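Last revised in March. Applies to the Lanemel labeling tool and the Gustero training scripts.

# Labeling grasp phases in two-gripper tabletop recordings

This tutorial covers the labeling pass that comes between raw wrist-view recordings and policy training. The output is one phase label per video image and one contact flag per gripper. The method was tested on the Cordeiro set, which has 558 episodes of packing and unpacking household goods.

You need the following before you start:

- Episodes exported with both gripper views and the finger-width log
- Lanemel, with the two-view layout turned on
- A text file of object names, one name per line

## 1. Set the phase list

Use four phases: `approach`, `straddle`, `hold`, `release`. Earlier versions of the method merged `approach` and `straddle`. We split them because the fingers can be well placed on both sides of a thin part, such as a box wall, for a long time before they close. A policy trained on the merged label tended to close too early.

Write the list to `phases.txt` in that order. The scripts read phases by line position, so do not sort the file.

## 2. Align the width log

The width log and the video run on separate clocks. Open an episode in Lanemel, go to the first full closing of the fingers, and press `m` to mark it. Mark the same point on the width curve. The tool applies the offset to the entire episode.

Check the offset again at the last closing. If the two marks differ by more than 9 images, set the episode aside. Do not stretch the log to fit.

## 3. Label straddle and hold by eye

The width value alone cannot separate these phases. A small part held firmly and a wide part not yet touched may give similar readings. Look for a gap between each finger pad and the part.

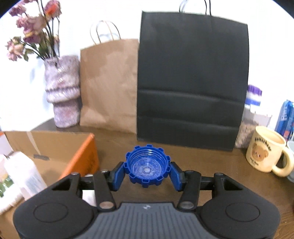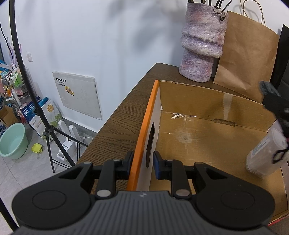

*First view: `hold`, blue cap between the fingertips. Second view: `straddle`, one pad on each side of the box wall, with a gap.*

## 4. Set the contact flags

Set the flag to `1` only when both pads touch the same part. One-sided contact stays at `0`, even if the part moves. Each gripper gets its own flag. When a second gripper shows up at the side of a view, label it from its own recording, where the fingertips are easier to judge.

If the pads are hidden for fewer than 9 images, carry the last flag forward. For longer gaps, use `-1`. The loss function skips those entries.

## 5. Export and check

Run:

```
gustero export --phases phases.txt --min-len 9
gustero check --report
```

The check lists every phase shorter than the minimum length and every `hold` without a contact flag. Fix these by hand. The `--auto` option removes short phases, including real ones, and we no longer use it.

## Result

We trained two policies on the same episodes, one with merged labels and one with split labels. Each ran 60 trials on the Dudier bench. Early closing on thin walls was less frequent with the split labels. Results on small round parts did not change in a way we could separate from noise.

The split adds labeling time, most of it in step 3. For sets with no thin-walled objects, the merged list is enough, and steps 4 and 5 stay the same.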